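Can a robot set the breakfast table yet?

Members often ask me this at our evening meetings, so in October I tried to collect an answer. My own answer is: partly, and slowly.

Carrying a mug is the easy part of the chore. The mug is hard, it keeps its shape, and it stays where you put it. Cutlery is more difficult, as a fork lies flat and gives the fingers very little to hold. Food is the most difficult. Every piece of bread has a different shape, and if you press too much, you have crumbs.

Shivam Mathur, who repairs kitchen machines in Stillow, does not agree with me. He thinks that two arms working together will learn this faster than we expect. Jaime Mendes asks another question: who will wash the tray afterwards?

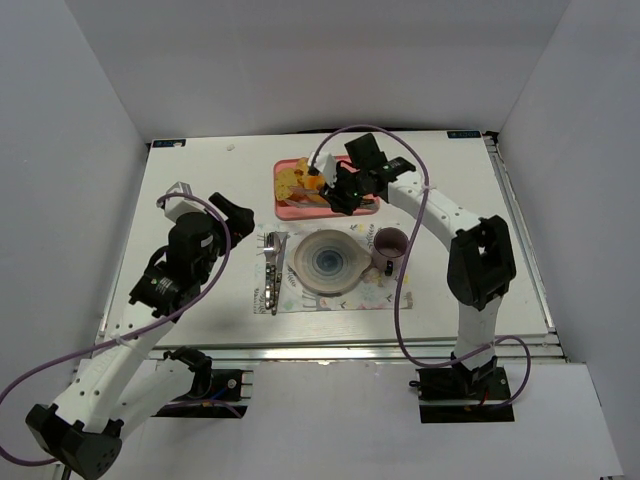
A placemat, a plate or dish, a mug, a fork and a knife, with the tray of food behind, in both pictures.

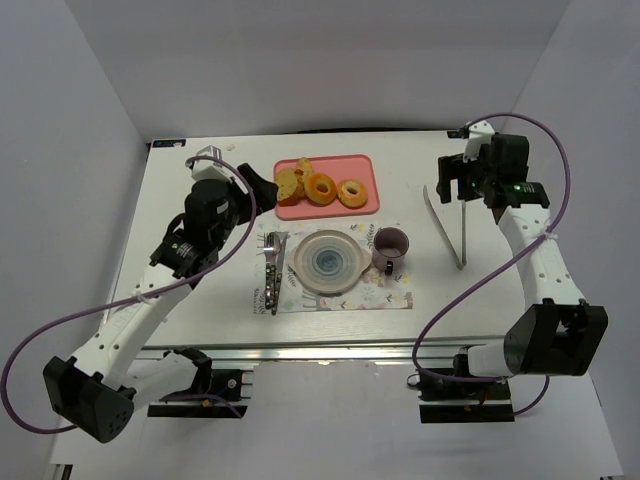 I would not buy such a help for my kitchen today. I want first to see it do the same breakfast 500 times, with my old plates and in my bad morning light. If you have seen one at work in a real home, please write to Graham Hollis, and he will print your letter in the next newsletter.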